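October 20, 2022
By Kwaku Ofori

I'm building a hand-held gripper at my desk, and I call it Nimri. It has two jaws with a blue pad on each tip, and lots of ribbed gray plastic behind them. When the jaws close, the pads squeeze whatever is in the middle — gently, I hope!

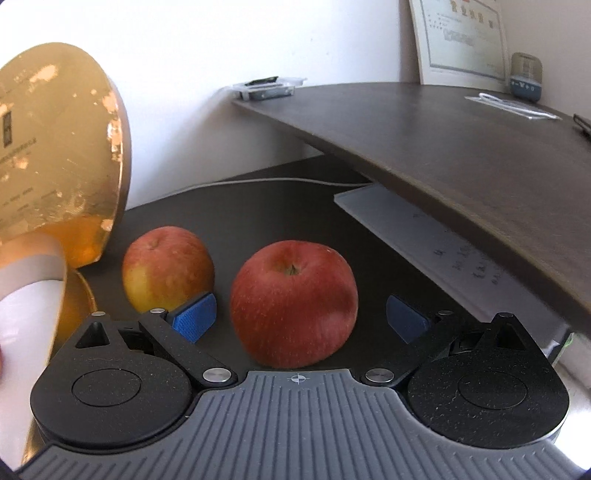

How does a robot hand know when to stop squeezing?

Many use a sensor that feels how hard they push. When the push gets strong enough, the motor stops.

I started in September, and I've done 264 practice grabs so far. Grapes are next (wish me luck).

© 2022 Benthorpe Workshop | Back to top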